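Unit 5: Planning a Two-Arm Bench Before You Buy It

My favorite unit! We get to spend money, at least on paper. Your job is to plan the Worora bench, a two-arm tabletop setup, with a hardware budget of $3256. That has to cover grippers, mounts, the tabletop, shelving and lights. The arms come out of a separate line.

Run the simulator first. You can move a shelf or swap a gripper in seconds, and a bad layout costs you an afternoon at most.

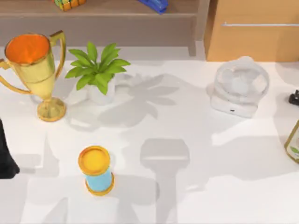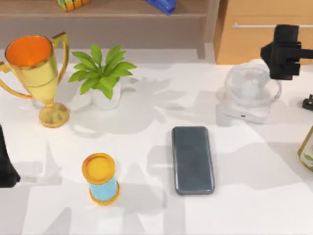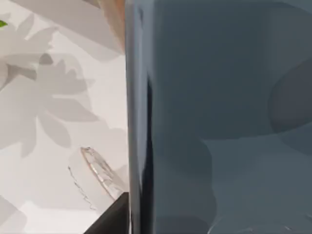
Zudimico, June

Start with the shadows. All three views have them on the white surface, and the leafy ones come from the potted plant. Now think about your lighting line — a second lamp is cheap, and it belongs in the first draft of the budget.

Next, reach. In the first two views the trophy cup and the plant stand toward the back of the table. Measure to your farthest object before you pick an arm length.

The third view is the close one, with the gripper finger taking up most of the right side. Great for fingertip detail, poor for seeing the table, so price a wide camera as well.

For next class

Get quotes from Ernano and D'Souza for the same parts list. Ask both for lead times in writing.
Budget 4 spare fingertips, 2 per arm.
Put shipping on its own line. Last term it ate almost a tenth of one team's money!
Bring your simulator file along with the spreadsheet.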